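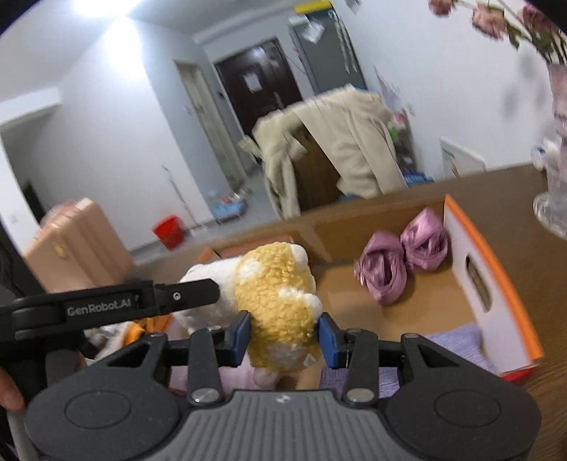
Storing Plush Toys in Cardboard Boxes

Filed under: Closets and storage
Updated February 2020

Plush toys store well in cardboard if the toys go in clean and fully dry and the box stays off the floor. Most damage found at unpacking falls under moisture, insects or crushed pile. All three are settled before the lid goes on.

Choosing the box

Use a shallow box with handle holes. A deep carton puts the full weight of the stack on the bottom toys, and curly or looped pile does not recover well from a season under load. Two layers is the limit for anything with a nubby surface. Smooth fleece tolerates three.

Reused retail boxes are acceptable. Check the inside corners for grease and food residue and reject any box that smells. Printed outer faces can transfer ink when damp, so pack against the plain side. Where a colored face ends up inside, line it with white tissue or an old pillowcase.

Handle holes admit dust and moths. Tape a square of tightly woven cotton over each one from the inside. Do not use plastic film, which stops the box from breathing. The cloth gives slightly when the box is lifted, so the hole still works as a grip.

Cleaning before packing

Read the sewn-in tag first. If it says surface wash only, use a cloth wrung out in water with a few drops of dish soap, then a second cloth with plain water. Work in the direction of the pile on smooth areas. On curly areas, press and lift. Rubbing felts the loops together and they cannot be separated afterward.

Machine-washable toys go in a zippered mesh bag, cold water, gentle cycle, low spin. Toys with two colors should be tested on the underside with a damp white cloth. If color comes off, clean the toy by hand and keep the wet areas apart until dry.

Drying takes longer than it seems to. The surface of a stuffed toy can feel dry while the filling is still wet. Squeeze the thickest part between two fingers and hold for a few seconds. If it feels cool, put the toy back on the rack. Allow a full day after the toy first seems dry.

Packing

1. Brush the pile with a soft, dry brush.
2. Lay heavy toys flat on the bottom, on their backs or sides.
3. Turn limbs and ears so that none is folded under the body. A crease in an ear can be permanent.
4. Lift each toy by the body. Pulling on a leg, a tail or the tag strains the seam.
5. Fill gaps with crumpled tissue. Newspaper marks light fabric.
6. Fold the flaps closed and run one strip of paper tape along the seam.

Leave the tags on. They carry the washing instructions, and a later owner will want them.

Battery toys

Remove the cells and store them elsewhere. If the battery compartment shows white or green crust, keep that toy out of the box until it has been cleaned.

Labeling and placement

Write the contents and the month on the short end, where it can be read on a shelf. Store the box in a closet inside the living space. Attics get too hot and basements too damp. Keep it 6 inches off any concrete floor.

Open the box every September. Take everything out, shake each toy outdoors, and look along the seams for larvae or loose fibers.

Reader note

Magdolna Gál of Rurnbridge asks whether cedar blocks can go in with the toys. They can, provided the wood does not touch the fabric. Wrap each block in cotton. The oil leaves a yellow stain on white pile, and washing does not reliably remove it.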